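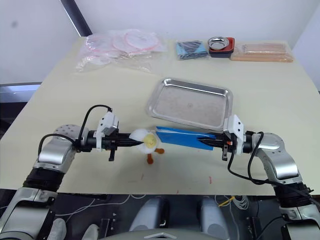 2 min read

About Plulau

Hello, and welcome! We're Plulau, a small school for people who want to learn the practical side of getting a treatment room ready: laying out a tray, opening a pack, knowing your scissors from your forceps, and putting everything back where the next person will look for it. It sounds like a modest subject. We think it's a wonderful one, and we have never run out of things to say about it.

Mwanahawa Nyaga started the school after years of training new assistants on the job, usually in a hallway, usually with someone waiting for the room. She wanted a place where people could practice the same setup over and over without holding anybody up. The first course ran in October with nine students and one long table borrowed from the building next door (we gave it back, and we still miss it). These days we take up to 15 people per course, and most of our classes are hands-on from the first hour.

Our main course is called Granis. It runs for two weeks and covers 19 setups, from a simple dressing change to a full suture tray. You'll do each of them more than once – first with the card in front of you, then with the card turned over. Students tell us the turned-over card is the part they dread and then the part they talk about at dinner.

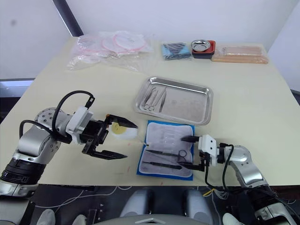 Trays are where we begin, and we make no secret of loving them. A plain rectangular tray gives you edges, and edges help you think: what goes in, which way it points, what stays out until it's wanted. On day one we ask everyone to lay their instruments side by side at one end of the stainless steel tray, scissors and tweezers together and all pointing the same way, so that the rest of it stays clear. Then we move on to the pouch, opened flat in front of the tray with its own instruments laid out on the inner panel. Reading both at a glance takes practice, and it's a lovely moment when a student stops hunting and just reaches!

After Granis, many people stay on for Mollel, our evening program on packing and restocking. It's slower and chattier. We talk about labels, shelf order, how to fold a wrap so that it opens the way you want it to, and what to do with the drawer that every clinic has and no clinic will admit to. Bring your own drawer stories.

Everything happens in our rooms at Drorumo, up one flight of stairs or by the elevator at the back entrance. The tables are pale on purpose, the kettle is always on, and you're welcome to sit in on a class before you sign up. Write to us through the contact form and tell us a little about where you work, or where you'd like to. Complete beginners are very welcome, and so are people who have been doing this for years and want to brush up.

Page updated 2025-06-04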